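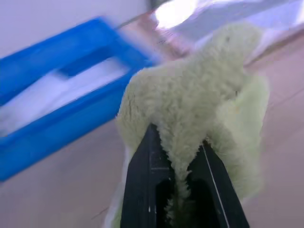

연두색 극세사 천. 프리도 제공

브리시네오, 프리도 예매 서비스 품는다… 동네 공연장 표도 한곳에서

2021년 9월 20일 월요일

공연 예매 서비스 브리시네오가 세일럼의 작은 예매 회사 프리도를 인수하기로 했다고 발표했다. 큰 공연장을 자주 찾는 분들에게는 프리도라는 이름이 조금 낯설 수도 있겠지만, 동네 소극장이나 교회 강당, 여름이면 천막을 치고 노래를 들려주던 작은 무대를 좋아하는 분들이라면 한 번쯤은 프리도에서 보낸 수수한 예매 확인 메일을 받아 보셨을 것이다. 인수 금액은 두 회사 모두 밝히지 않았다.

프리도는 문을 연 지 올해로 13년이 된 회사다. 처음에는 세일럼에 있는 공연장 몇 곳의 전화 예매를 대신 받아 주는 일로 시작했는데, 입소문을 타고 이웃 도시의 극장과 합창단, 아마추어 연극 모임까지 하나둘 손님으로 맞이하면서 지금은 178개 공연장의 표를 맡고 있다. 대부분 객석이 많지 않은 곳들이고, 그중에는 한 해에 공연을 몇 번밖에 올리지 않는 곳도 있다. 그런 곳까지 살뜰히 챙겨 온 것이 이 회사가 오래 사랑받은 까닭이라고 공연장 쪽에서는 입을 모은다.

브리시네오는 프리도의 이름을 당분간 그대로 두겠다고 했다. 내년 3월까지는 두 예매 사이트가 지금처럼 따로 운영되고, 그 뒤에 회원 계정과 예매 내역을 차례로 합치게 된다. 프리도에서 일하던 직원들도 세일럼 사무실에 그대로 남아 공연장 상담을 맡는다고 하니, 늘 통화하던 목소리가 바뀔까 걱정하던 작은 극장들로서는 우선 마음을 놓을 만한 소식이다.

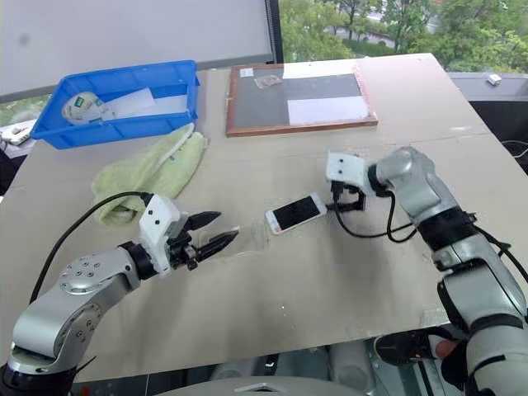 이미 프리도에서 사 둔 표는 어떻게 되나?
사 둔 표는 모두 그대로 쓸 수 있다. 종이 표든 휴대전화로 받은 표든 공연 당일 입구에서 평소처럼 보여 주면 되고, 새로 가입하거나 다시 발급받을 필요가 없다. 취소와 환불도 표를 살 때 안내받은 조건에 따라 프리도 고객 창구에서 처리한다.

많은 분들이 궁금해하는 수수료 이야기도 빼놓을 수 없겠다. 프리도는 지금까지 표 한 장에 1000원의 예매 수수료를 받아 왔고, 브리시네오의 수수료는 공연에 따라 조금씩 다르지만 대체로 그보다 높은 편이다. 브리시네오는 계정을 합치기 전까지 프리도의 수수료를 올리지 않겠다고 약속했으나, 그다음에 대해서는 공연장들과 충분히 이야기를 나눈 뒤에 정하겠다는 말로 답을 대신했다. 딱 떨어지는 대답을 기다리던 관객에게는 조금 아쉬운 대목이다.

공연장에 돌아가는 판매 대금의 정산 날짜는 오히려 앞당겨진다. 지금은 공연이 끝나고 2주가 지나야 돈이 들어오는데, 앞으로는 공연이 끝난 날부터 4일 안에 보내 주겠다는 것이 브리시네오의 계획이다. 조명 대여료며 출연료를 먼저 치르고 나면 통장이 텅 비다시피 하는 작은 단체가 적지 않으니, 살림을 꾸리는 처지에서는 이보다 반가운 변화도 드물 것 같다.

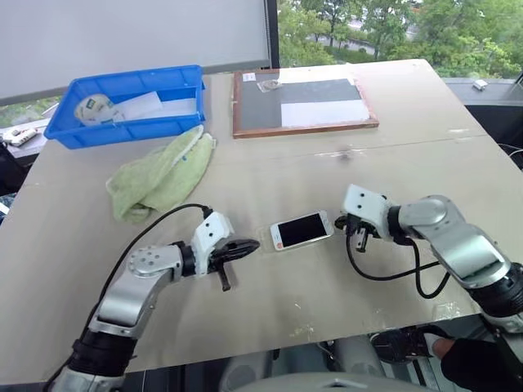 수수료보다도 전화 예매가 없어질까 봐 그게 제일 걱정이라는 말이 세일럼의 한 관객에게서 나왔다. 인터넷으로 좌석을 고르는 일이 아직 손에 익지 않아 늘 전화로 앞줄 통로 쪽 자리를 부탁해 왔는데, 그것만은 꼭 남겨 주었으면 좋겠다는 이야기였다.

프리도는 이에 대해 전화 예매를 그만둘 계획이 없다고 알려 왔다. 지금도 평일 오전부터 저녁까지 전화를 받고 있으며, 공연이 몰리는 연말에는 예년처럼 토요일에도 창구를 열 예정이라고 한다. 다만 계정을 합치는 작업이 시작되면 며칠 동안은 통화 연결이 평소보다 더딜 수 있으니, 급하지 않은 문의는 메일로 보내 주면 고맙겠다고 덧붙였다.

두 회사가 함께 준비하는 첫 무대는 그린던 홀의 가을 음악회다. 그린던 홀은 프리도가 문을 열던 해부터 줄곧 표를 맡겨 온 오랜 단골로, 객석은 아담하지만 소리가 포근하게 울린다고 해서 실내악을 좋아하는 이들이 멀리서도 찾아오는 곳이다. 이번 음악회의 표는 처음으로 브리시네오와 프리도 양쪽에서 나란히 판매되며, 어느 쪽에서 사더라도 값과 수수료는 같다.

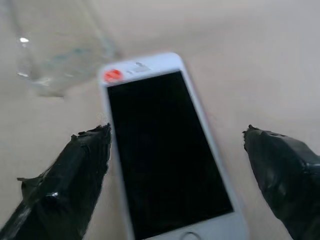
좌석 정보도 두 사이트가 실시간으로 주고받게 되어 있어서, 한쪽에서 팔린 자리는 다른 쪽에서도 곧바로 선택할 수 없게 된다. 그린던 홀에서는 혹시 모를 혼선에 대비해 공연 당일 매표소를 평소보다 한 시간 일찍 열고, 표를 찾는 줄과 현장에서 사는 줄을 따로 두기로 했다. 휠체어석과 동반자석은 이번에도 전화로만 예매를 받으며, 남은 자리가 있으면 공연 당일 매표소에서도 안내받을 수 있다.

다른 공연장의 공동 판매 일정은 준비가 되는 대로 프리도 사이트의 공지란에 실린다. 그린던 홀 음악회의 예매는 다음 주에 시작된다.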